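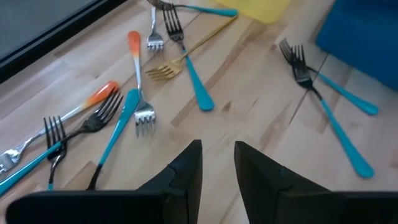 Fig. 1. Mixed forks on the test table.

Sorting Cutlery in a Shared Kitchen
Deirdre Coughlan, Design and Technology, Prendberg College

Our hall kitchen has one big cutlery drawer, and forks from several sets end up in it. I wanted to find out if people sort forks faster by handle colour or by size.

The forks were tipped out on the wooden table. Teal handles were the most common, with a couple of orange-ended ones, a gold one and a small plain silver one. Some lay across each other, so they had to be picked up one at a time.

The trial ran in March with 30 students, who each did 2 rounds. In the first round they sorted by colour and in the second by size. Colour was quicker for most people. The small silver fork caused the most hesitation in the colour round, as it had no coloured handle to go by.

A weak point is that everyone did the colour round first. If I did it again I would swap the order for half the group, and add spoons.

We use cookies to improve this site. Accept | Manage settings
© Prendberg College | Contact | Back to top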